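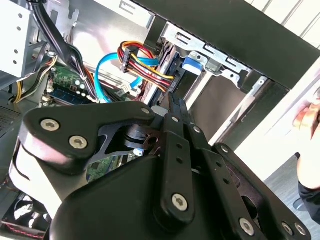 Figure 3. View from the wrist camera with the gripper reaching into an open desktop tower. The blue data cable and the power wiring lie close to the drive cage.

4.2 Equipment planning and budget

The disassembly cell at Fundthorpe was planned around a single arm and a single gripper. Ebise Mamo drew up the first equipment list in November, before we had settled on which machines would be taken apart, and the list had to be revised once desktop towers were chosen. Towers leave little clearance for a hand of any size. As Figure 3 shows, the finger links and the base housing take up much of the space over the case, and cables run between the motherboard and the drives at several angles. A wider gripper was priced and dropped for this reason.

We asked two suppliers for quotes. Standeo offered a complete package with the arm, controller and mount. Clusach quoted for the gripper alone, with spare finger links sold separately at $151 a set. We bought the arm from Standeo and the gripper from Clusach, and put aside $2000 for spares, fasteners and replacement cabling over the life of the project. The Tsuji wrist mount was already in the lab and was not charged to the grant.

Labour was harder to budget. Our original plan assumed an operator would be needed only for loading and unloading. In practice we costed a person beside the cell for the whole of each session, and this became the largest recurring line — larger than maintenance and floor space combined. Groups planning a similar purchase should settle the staffing question before comparing arms on price.

Spare parts deserve their own line as well. The links on our gripper are held by hex-socket screws and can be changed at the bench with ordinary tools, so we stocked links and screws and did not pay for a service contract. Prices are as quoted on September 23, 2025, in Canadian dollars, before tax. Freight is listed separately in Table 2, along with the cost of the bench and the electrical work.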